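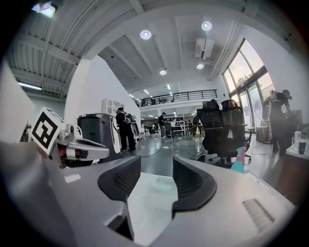 Robotics / Software

Thread on the tracking and sync side of our two-gripper pipeline. No model talk, only the plumbing underneath it.

Each demonstration gives us two image streams, two pose streams and two gripper widths. The policy sees none of them directly. It sees whatever our alignment node emits, so any error in that node becomes an error in the training data.

First, clocks. We used to stamp messages on arrival at the logging process. Arrival time includes driver buffering, and the buffering changes with CPU load. Fast motions came out with the pose trailing the image, and the lag was different from one episode to the next.

Now every driver stamps at the source and sends its own offset estimate alongside. The node fits a line through the offsets per episode and corrects afterward. If the fit residual is over 5 ms, the episode goes to a separate folder and stays out of training.

Second, the relative pose between the two grippers. Each side runs its own visual-inertial odometry in its own frame. For bimanual work you need left-in-right, and two drifting frames won't give you that for long.

So when one camera sees a fiducial on the other gripper, we take the marker detection as a direct measurement and add it to the pose graph. Detections are sparse. They don't need to be frequent, they need to be correct.

Correct is the hard part. A square tag seen at a steep angle or far off axis has two pose solutions with nearly the same reprojection error. The solver picks one. Sometimes it picks the other one in the next image and the gripper appears to flip.

Fix: keep both solutions, score each against the odometry prediction, drop the detection if the scores are close. Rocío Sotelo wrote the scoring and it replaced 600 lines of hand-tuned filtering. I don't miss them.

Also, please undistort the corners before solving. Our lens is a fisheye and the old code used a pinhole model with a radial term. Fine in the middle, wrong near the rim — and the rim is where the other gripper usually is.

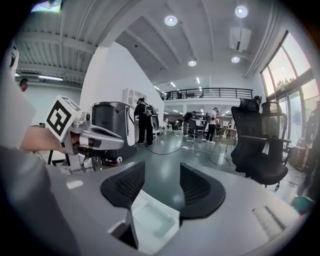

Kenji Ambrose replied that we should drop the tags and match features on the gripper body, given that the CAD model is known anyway.

Tried it on a branch. Matte plastic has few stable features, and the hand covers a different part of the body each time. The tag is ugly and it has an ID. Keeping it.

Third, replay. Every change to the node now reruns a fixed set of 957 episodes and diffs the output poses against the last release. Bouchra Chraibi set the tolerances per joint of the graph, which is stricter than I would have been. It has caught two bad merges.

Still open: loop closure when both operators turn away from the mapped area in the same episode. The graph recovers, with a visible step in the trajectory. We currently mask 14 samples on each side of the step. I would like a proper smoother there before July.

Config format and the replay script are in the Plemano repo under tools/align. The README is out of date on the offset fields, so read the schema file.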